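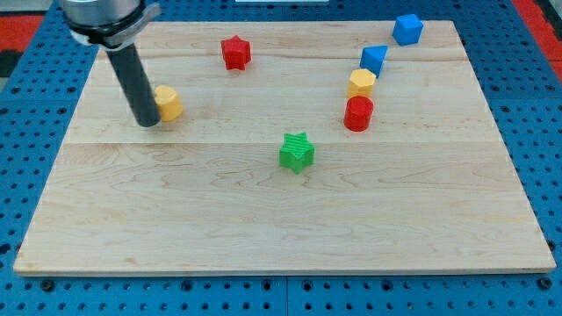 1/ Notes on printing small geometric blocks, mostly about the sides. Flat faces get all the attention in slicer settings, and the curved ones are where you see the layers. The yellow cylinder on the board has faint horizontal ridges all the way down its side. Same filament line, same profile as everything else I print at this size, and it's still the shape that gives the process away first.

2/ For reference, the profile is one I call Drelix, after the folder it ended up in. 0.2 mm layers, three walls, 15% gyroid infill, no ironing. The blocks are toy-scale and none of them carry a load, so there is no case for anything denser.

3/ Filament is Orkeo PLA in red, blue and yellow, bought by the spool from Chaudhary in Sudonholm. The yellow has an orange cast in some light. On a hex prism, with that wide flat top, it can look like a different spool from the cylinder. I checked with both under the same lamp and could not tell them apart.

4/ Orientation. Cylinder and hexagon print upright on their flat ends. The star prints flat too, as a straight extrusion. The cube doesn't care. The triangular prism has two options: on a triangular end, which gives clean points and visible layers along the long faces, or lying on a long face, which gives stair-stepping on the slopes.

5/ I print the triangle on its end. It is tall and narrow that way, so slow the outer wall down. I use 30 mm/s for outer walls on that part and leave the others at 50.

6/ Points on the star. Sharp in CAD, slightly rounded off the printer, as you'd expect from a round nozzle. I model a small fillet now and stop pretending. It reads as a star from above either way, and the tips stop snagging on the bag they're stored in.

7/ The inner corners of the star are a bigger nuisance than the tips. The nozzle changes direction sharply and leaves a little extra material in the crease. Seam placement set to "aligned" will happily put the seam in the same crease. Good place for it, as far as hiding goes, but the two together make a small vertical bead. A craft knife held nearly flat takes it off in one pass.

8/ Seam on a cylinder: there is nowhere to hide it. Options are one straight line or scattered dots. I prefer the line. It can be turned away. Scattered seams feel like sand.

9/ Elephant's foot. All of these stand on a flat base, so a flared first layer shows as a rim and the block rocks if the flare is uneven. 0.15 mm compensation was too little on the blue and about right on the yellow. I run 0.2 on everything and accept a very slightly undersized first layer.

10/ Cubes are a useful check for this. Set the cube on a wood surface you trust, press one top corner, then the opposite one. Any click is a foot problem or a warped base. Repeat on a different face to rule out the board.

11/ About the board. Light-colored wood, made up of planks, rectangular. I like a pale surface for small colored parts. Shadows come out soft and you can still see where a block meets the wood. On the blue pegboard table underneath, the blue cube and blue prism would be harder to pick out, and small parts rock if an edge lands on a hole.

12/ Wood moves, though. If you use a planked board as your flat reference, check it with a straightedge in more than one direction, across the joints as well as along them. I re-checked mine in February, when the heating had been on for weeks, and got a sliver of light near one joint. Fine for blocks. Not fine for anything you intend to measure.

13/ Color assignment. I don't do one color per shape. A cylinder and a hexagonal prism in the same yellow is a more useful pair than a yellow one and a red one, if the set is meant for sorting. You have to look at the outline of the top face. From across a table, a squat hex prism and a squat cylinder are closer than you'd think.

14/ The same goes for the cube and the triangular prism in blue. Seen at an angle, the prism's sloped faces catch the light as two different blues. That helps. It also means anyone matching by color chip is going to hesitate. Semi-matte filament reduces the difference, silk makes it much worse.

15/ Batch size. I print by color, all shapes for that color on one plate, with 98 minutes for the yellow plate. Blue runs longer on account of the triangle standing on end. Don't print sequentially to save on stringing unless you've checked gantry clearance. PLA this dry barely strings anyway.

16/ Cleanup is short. Knife for the star creases, fingernail for brim remnants, a few strokes of 240 grit on the bottom edge. I don't sand the sides. Sanded PLA goes chalky, and the chalkiness shows more than the ridges did, particularly on red.

17/ Somebody always suggests 0.1 mm layers for the cylinder. I tried it. The ridges get finer and the print time doubles, near enough. At arm's length under diffuse light I could still see them. Under a desk lamp from the side, you can see them on anything. I went back to 0.2.

18/ Variable layer height does nothing for a straight-sided block, by the way. It adapts to slope, and a vertical wall has none. It will offer to run anyway.

19/ Cost, as I was asked: around 30 cents of filament per block. The knife blades add up faster than the plastic.

20/ Files are the plain primitives, nothing worth uploading. Any CAD package will extrude a hexagon. If you want the star proportions, inner radius is half the outer — fatter than a true pentagram star, and the points don't snap off when it's dropped.

21/ Next plate is red, probably Friday. I'm adding a 0.5 mm chamfer to the top edge of the cylinder to see if it feels better in the hand. The bottom edge stays square.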